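11/01/2024

Glue notebook, hide glue vs. the Lorkix bottle, continued from the July pages.

Picking this up again because the claim has come back around. The Lorkix label says the liquid hide glue is "as strong as hot" and will let go with warm water for repairs. I didn't believe the first half in July and I don't believe it now, but my July numbers were bad enough that I can't say so with a straight face. The joints were cut from two different boards, the clamps were whatever was free, and I wrote "broke easily" next to half of them. Useless. If I'd been handed that page by somebody else I would have thrown it out.

So, redo. Same maple board for every piece this time, cut in one session with the blade changed first. Lap joints, long grain to long grain. Three glues: hot hide glue mixed fresh, the Lorkix liquid, and the plain yellow glue from Irum that we use on everything. The Irum is there as a sanity check. If the yellow comes out weak then something is wrong with my joints and I can stop arguing with the label.

Mixing notes for the hot batch. Granules soaked cold overnight, then brought up slowly in the pot. The forums are full of people who will tell you that one degree too many ruins it. I have yet to see anyone post a test of that. What I do know from last winter is that a pot left on all day gets thin and smells wrong, and I wouldn't trust it on a chair. Made a small amount and threw out the rest.

Glue-up went badly for the first few hot ones. The shop was cold and the glue gelled on the wood before I had the second piece down. Warmed the maple on the radiator for the rest and it behaved. I marked the early ones with a C in pencil and kept them in the test, because a person in a cold shop is going to get exactly that joint and ought to know what it's worth.

Clamping: one clamp per joint, snugged by hand to where it felt the same. Yes, "felt the same." I know. The Tang clamps with the little pressure window on the handle are supposed to fix this, but I put two of them on the bathroom scale with a block of wood and they didn't agree with each other at the same mark, so I've gone back to my wrist.

Left everything overnight before touching it. The Lorkix bottle says that's plenty. The Samis people, who sell a competing one, say to wait three days. Both of them want to sell glue and neither shows a curve, so I split the liquid hide pieces into two lots, one to break the next day and one to leave on the shelf.
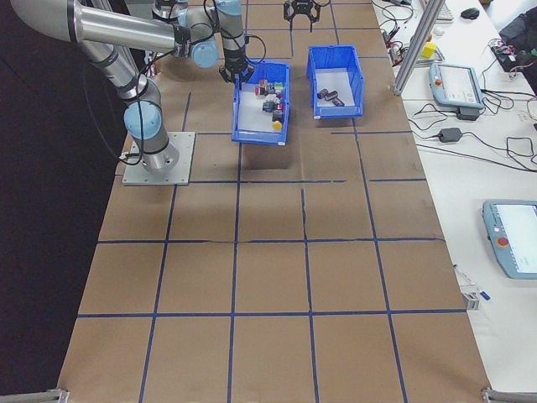 Does the liquid hide glue need longer than overnight before it takes a load?

Give it three days. The overnight lot let go in the glue line at low weights, and when I pulled the halves apart the middle of the joint was still rubbery. The shelf lot was a different animal and several of those took wood with them.

Breaking method, for whoever reads this next: lower half of the joint in the vise, bucket hung off a hook on the upper half, sand poured in slowly until it goes. Weigh the bucket after. It's crude and it loads the joint partly in peel, so please don't compare my weights with anything printed on a label. They're only good against each other. A bucket full to the rim wasn't enough for the best of the yellow ones and I had to add a barbell plate, which makes those readings coarser than the others.

What I'd put my name to so far:

Yellow glue: wood failure on nearly all of them. Fine. Joints are good, the board is good, the test is at least not nonsense.

Hot hide, warm wood: close behind the yellow. Mostly wood failure, a couple of mixed ones. Better than I expected, and I'll admit I was hoping to be rude about it.

Hot hide, the C pieces: poor. Clean glue line, shiny on both faces, never wet the second piece properly. One came apart while I was loosening the clamp.

Lorkix liquid, overnight: poor, see above.

Lorkix liquid, three days: good, but more scatter than the hot. The strongest one matched the hot pieces and the weakest was barely better than a C piece. I don't know what to do with that. Could be my wrist on the clamp. Could be the bottle, which has no date on it that I can find. Old liquid hide glue is supposed to go off and never harden fully. The usual check is to put a drop between finger and thumb and pull for strings. I got strings. I don't know how much that tells anyone.

"As strong as hot," then: on a good day, with patience, some of the time. I wouldn't print it on a label.

The reversible half of the claim I haven't tested at all. Everyone repeats it. I've taken apart exactly one old chair held with hide glue and it took most of an afternoon with a syringe and a butter knife, and I bruised the seat rail doing it. If the liquid really opens up with warm water I'd like to see it on a tight mortise, where the water can't get in, and a lap joint soaking in a bowl doesn't answer that.

Still to do: new bottle of the Lorkix, from a different store if possible. Repeat the three-day lot with the same maple (there's enough left for one more round, don't use it for drawer stops). Sand the faces of half of them to 200 grit and leave the rest straight off the saw, as there's a long-running argument about that too and I've heard both sides stated with total confidence. Cut two mortise and tenon samples for the water test.

The bucket handle is starting to pull out on one side. Replace before the next round.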